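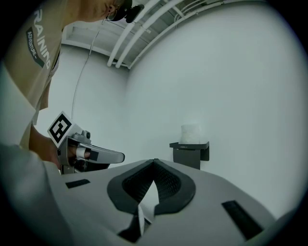
Right, a few people have been asking how the toilet roll project is getting on, so pull up a chair, this could take a few posts (sorry in advance, you know what I'm like).

For anyone new: we're gathering demonstrations so a learning system can pick up small bathroom chores. You hold a gripper in each hand, do the job the way you'd do it at home, and the recording becomes one example. Then you reset and do it again. And again!

The target for this task is 2,000 good ones. As of 3/18/18 we've got 78 that I'd put my name to, which sounds dreadful, but the first stretch always goes on sorting out what a "good one" even is.

Boyang Jiang and I went back and forth on that for ages. If you fumble the roll and recover, do you keep it? I used to bin every fumble. Now I keep them, as long as the recovery is tidy and you don't stop halfway to have a think -- the pauses teach it to pause, and we learned that the hard way on the Ziren job. 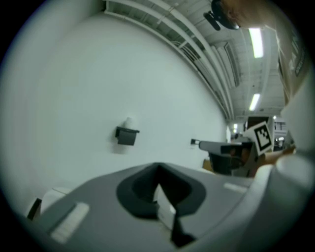 The other thing is keeping the marker blocks on the grippers in view. It's so easy to turn your wrist and hide one behind your own arm, and you won't notice until you're going through the recordings that evening with a cup of tea and a sinking heart. We lost 13 in one go like that in March. I've started saying "elbows out" to everybody, like a netball coach.

Also, vary where you start! Hands high, hands low, a step to the left. If every example begins from the same spot, the poor thing only ever learns that one spot.

We swap over after every five takes. Your forearms will thank you, and tired people do get sloppy with the off hand -- it just sort of drifts about while the busy one does the work. 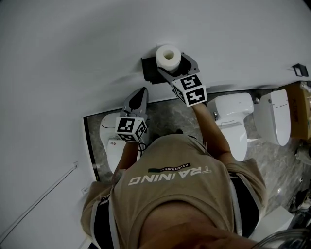
Esi Ametepe replied to ask whether the idle hand matters at all if the other one is doing everything, and whether we'd thought about leaving it out of the training altogether.

Lovely question, Esi! We did try it on paper, but sooner or later you want the second hand to steady the holder, and I'd like it to know where to wait in the meantime. So it stays in for now. I'll post again when we're past the first few hundred, and if anyone has a kinder way of labelling fumbles, my inbox is open.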